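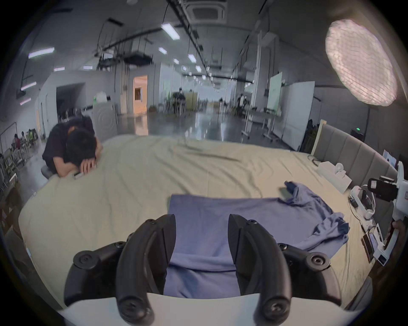
The second set of grippers is built and has been in regular use at the Lungu shared workshop since May. This report covers what was done with the build grant, what was spent, and what is left to do before the Dumo arm is ready for its first trials. The fingers are the third version. They are matte black plastic with rounded edges, held along their length by screws, and they bolt to a black bracket on top of the white housing. Version two had square edges that caught on knit fabric, so Cosmin Radu redrew them. We practice on T-shirts laid on a bed, blue ones for the most part, as they show up well against a pale sheet.

Filed under: Workshop Builds / Grant Updates

Work completed

Both hand-held grippers now use the same finger mount. A broken finger can be swapped with one hex key. Eun-ji Yeon wrote up the assembly steps and two members who had not worked on the project before followed them to the end. They found one mistake, a washer listed in the wrong place, and it has been corrected.

The housings were printed in the workshop. The first batch warped along the curved side and had to be thrown out. Sarita Grewal slowed the print down and closed up the printer enclosure, and the next batch was usable. We lost most of a spool on this.

We have logged more than 200 folding attempts by hand. Sleeves are still the hardest part. A flat shirt body is easy to pick up at the hem, but a twisted sleeve often takes several tries. 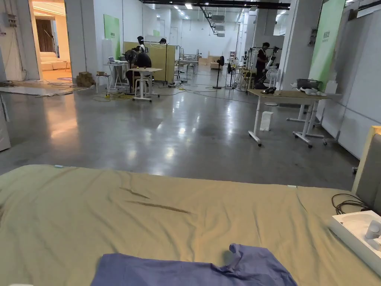
The practice bed, with a T-shirt at the near edge of the sheet.

Changes to the plan

We had meant to build a plain table for the folding work. We switched to a bed because household laundry is what the project is for, and a soft surface gives under the fingers in a way a table doesn't. It also saved the cost of the lumber. The drawback is that wrinkles in the sheet get pinched along with the shirt. Stijn Timmermans is trying a tighter fitted sheet and a softer finger pad, one at a time so we can tell which one helps.

The grip force sensor has been dropped for now. The part we ordered from Protcombe did not fit inside the housing, and making room for it would have meant redrawing the trigger. It was returned for a full refund.

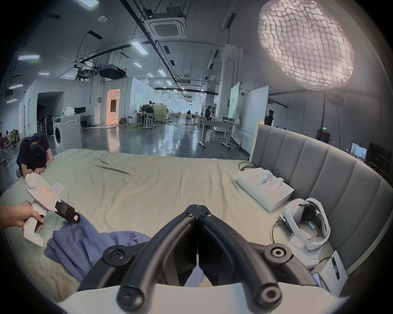
Without the sensor, the operator judges grip by feel, which works well enough for cotton. We have not tried anything heavier than a T-shirt. Towels are next on the list.

Budget

The grant was $2,000. Most of it has gone to motors, bearings and filament. The Protcombe refund went back into the same account and will pay for spare fingers. We are not asking for more money in this period.

Remaining work

Meron Derese is fitting the finger mount to the Dumo arm. The bolt pattern matches but the cable exit is on the wrong side, so she is making an adapter plate. Greltadis has agreed to cut it at no charge once the drawing is final.

After that we need to finish the towel tests and post the drawings where other workshops can use them. The parts list is ready to post now. The drawings still need dimensions added to the bracket page, and Cosmin has taken that on.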